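How to Check a "Generalizes to New Positions" Claim With Tape and Paper

Most manipulation papers now carry a sentence saying the policy "generalizes across object positions." Read the appendix and you often find that the objects moved a few inches, that the person resetting the table was also the person who trained the policy, and that the success rate is a single number with no map behind it. I have written that sentence myself. I trust it less every year.

What follows is the procedure we use at Deltby before we let anyone put a position claim in a report. It is cheap and dull, and it has shrunk more than one result. It won't tell you whether your policy is good. It will tell you where on the table it was good, which is a smaller and more useful thing to know.

What you need

Brown paper to cover the work surface, blue painter's tape, a marker for a separate paper map, your objects, and a policy you have stopped training. That last item matters. If the checkpoint can still change during the test, you are tuning on your test set, whatever you call it in the writeup.

Step 1. Cover the table and tape the grid

Tape the paper down flat, then run the strips. Squares a little larger than your widest object work well. Don't spend a morning on making the lines perfect. A grid with some crooked strips is fine as long as the same grid stays down for the whole test, and as long as you record positions by cell and don't pretend to millimeters afterward.

One caution that took us too long to learn: if the grid was down while you collected training demonstrations, your policy has seen the tape. It may be using it. Smudges and tape scraps can serve as landmarks just as well as the lines do. You'll need to deal with that in Step 5.

Step 2. Write the cell list before you run anything

Give each cell a code on the paper map and mark three groups: cells where the object appeared in training, cells where it never appeared, and cells an arm can't reach safely. Do the reach check by hand-guiding the arms or in your planner, never by watching the policy fail there. Otherwise every failure turns into "that one was out of reach" by the end of the afternoon.

Step 3. Randomize, and include the pairs

Generate the placement order with a script. People who place objects by feel put them in friendly spots. I do it too, even when I'm trying to be mean.

If your task involves two objects, the pair is what you are testing. Our Magyar policy was trained to pick up a toy corn cob and put it in a hot pot after the lid comes off, and it looked excellent as long as the pot stayed in its usual cell. Moving only the corn gave us a lovely chart. Moving the pot as well gave us a different chart.

The two-arm setup has its own trap. With the pot and the corn in neighboring cells, one gripper ends up close to both of them, and you should log which arm the policy chooses as well as whether it finishes.

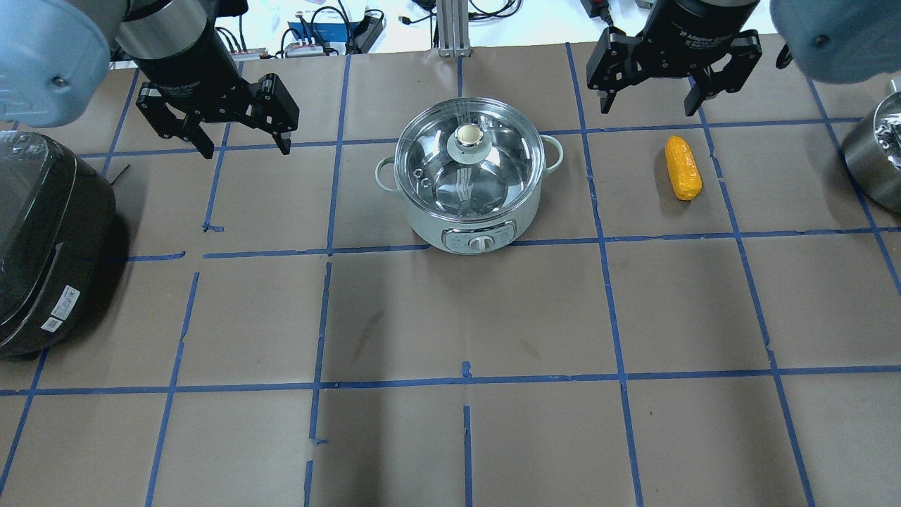 Step 4. Run the trials and score them blind

We ran 300 trials on the Magyar policy. Write down the success rule first, in one sentence that a stranger could apply. Ours was: corn fully inside the pot, both grippers open, pot still in its starting cell. Then have someone who doesn't know which cells were in the training set score the videos.

Our operator, scoring live, counted 211 successes. The blind scorer took 14 of those away, mostly for pots that had been dragged over a tape line. Neither person was cheating. The live scorer was tired and wanted to go home.

Step 5. Remove the crutch

Lift the tape, lay fresh paper, and repeat a portion of the trials using a cardboard template to place the objects. Take the template away before the arms move. If the success rate falls sharply, the policy was probably leaning on the surface. I say probably because fresh paper also changes the reflections and the friction a bit, and I don't know a clean way to separate those.

Step 6. Report the map

Publish the cell map with successes and attempts in each cell. Leave in the ugly ones. An average hides the most interesting part, which for us was a strip along one side where the policy reached confidently for the spot where the corn usually sat.

If you only have a handful of trials per cell, say so and don't color the map as if you had more. The Avum policy, which we tested later, was trained on nearly 500 demonstrations, and I still wouldn't bet lunch on any single cell of its map.

What this doesn't test

Lighting, camera shifts, new objects, clutter, other tables. A grid also says nothing about rotation unless you add it to the script. We use upright and sideways for the corn and leave the pot's control panel facing the same way, so our claim stops there.

Comments (4)

gridlock_m
We did this at Dridbridge and our headline number dropped enough that the paper changed titles. Do you report the unreachable cells at all?

reply from the author
Yes, as gray squares with the reason. Decided before the run, or they count as failures.

tapeworm
Blind scoring is a nice idea but in a lab of two people it isn't happening.

pk_arms
Swap videos with another lab. We shuffle the file names first. Also, Step 5 killed our result and I am still annoyed about it.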